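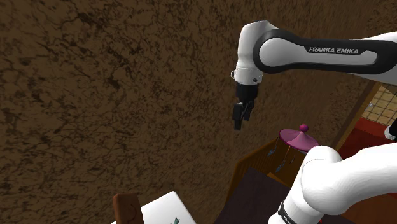 ### 3.2 Pacing and finishing position

We took split times from 139 club runners who finished the Hiltavport road race in March. The course is two laps with one long hill, and each runner passed the timing mats at the start of the climb, at the top, and at the lap line. This gave 1113 usable splits after Nabil Qudah and Nour Nimri removed readings that were missing or out of order. Runners who stopped at an aid table for more than a minute were kept in the data.

Most runners covered the first lap faster than the second. The gap was smallest among those who finished near the front, and most of it came from the hill. On the flat part of the course, the slower runners lost little time between laps — their second climb was where the race changed. Nine runners ran the second lap faster than the first, and all of them had raced at Hiltavport before.

Age had a weak link to pacing once finishing time was taken into account. Training volume was harder to judge, as it came from a short form filled in at bib pickup, and many answers were given as a range. We used the middle of the range in those cases.

Wind was not measured on the hill. Runners told us it picked up during the second lap, so part of the slowdown there may have little to do with how they paced the first climb. Section 3.3 repeats the analysis with the hill splits left out.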